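Vivek Vishwakarma
Thread, February

I spent a chunk of this month with the Flemton teardown kit, the one that's supposed to pull the parts out of old desktops so your staff don't have to. A few people asked for my take. It's long, sorry. 1/14

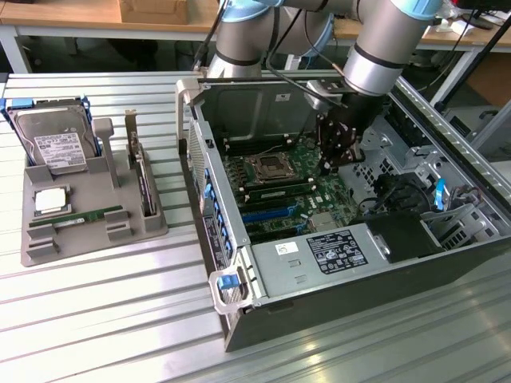 Flemton arm over an open tower, parts tray on the left.

2/ What's on offer: one arm, one hand with fingers, a molded tray for the parts, and a software license. The license renews every year and the arm won't run a job without it. Read that sentence again before you talk to their sales people.

3/ The pitch is that a small refurb shop gets through 300 towers a month with one person minding the bench. I asked which towers. I got a PDF back. The PDF has one chassis in it, from one maker, with tool-free latches.

4/ If you've ever taken in a pallet of office surplus you know what's wrong with that. You get tool-free cases, cases with stripped screws, cases somebody has been into with a butter knife. My last pallet had maybe one model I'd call common.

5/ The tray I like. Slots and posts for the hard drive, the CPU, a memory stick, an expansion card. Everything has a place and you can check it at a glance. I'd buy the tray by itself. They won't sell me the tray by itself.

6/ Memory is the part it does best. Clips open, stick up and out, over to the tray. I watched it do this over and over and stopped holding my breath after a while. Putting a stick back in is slower and it sometimes gives up halfway and asks for help.

7/ CPUs, I'm not sold. Lifting one out of an open socket is fine. Setting one back down over those little contacts is where I want to see numbers from a shop that doesn't owe Flemton anything. One bad drop and you've lost the board, and the support contract says boards are on you. Page 4, small type.

8/ Cables. Every demo clip I've been sent starts after the cables are dealt with. Real cases have a wad of black wire sitting right where you need to reach. The manual calls this "operator preparation." In my shop we call it the job.

9/ The brochure claims 412 drives pulled in a row without a fault. OK. Were they already unplugged? Were they in carriers with a tab you can grab? I've sent that question three times. The answer I got was a link to the brochure.

10/ To be fair to them: the install went smoothly, the person who came out knew the machine cold, and the stop button works the way a stop button should. The arm moves slowly near the board. I never felt like it was going to swing at me.

11/ Price. They quote by the month. Add the license, the fingertip replacements and the yearly calibration visit and it stops looking like the number on the front page. Ask for the all-in figure in writing. Mine took nine days to show up and it was a different number from the one on the phone.

12/ Someone asked how it compares with Kilisia. Kilisia is a service, you ship them the towers and they ship back sorted parts. I've used them once. Freight ate the margin, but nothing came back broken and I didn't have to clear a bench. Hayashi has a kit too, haven't touched it, no opinion.

13/ Who might want this: a place like Genlow that clears out 2,000 identical machines from one customer, same case, same board, all week long. You teach it once and let it go. If your intake looks like that, get a trial and bring your own towers. Do not let them bring the towers.

14/ For the rest of us, a decent technician with a magnetic driver is still quicker on a mixed pallet, and can tell you when something smells burnt. I'm sending mine back when the trial is up. If Flemton answers the question about the drives I'll post it under this one.

Edit: yes, I asked whether you can get the license without the calibration visit. No, you can't.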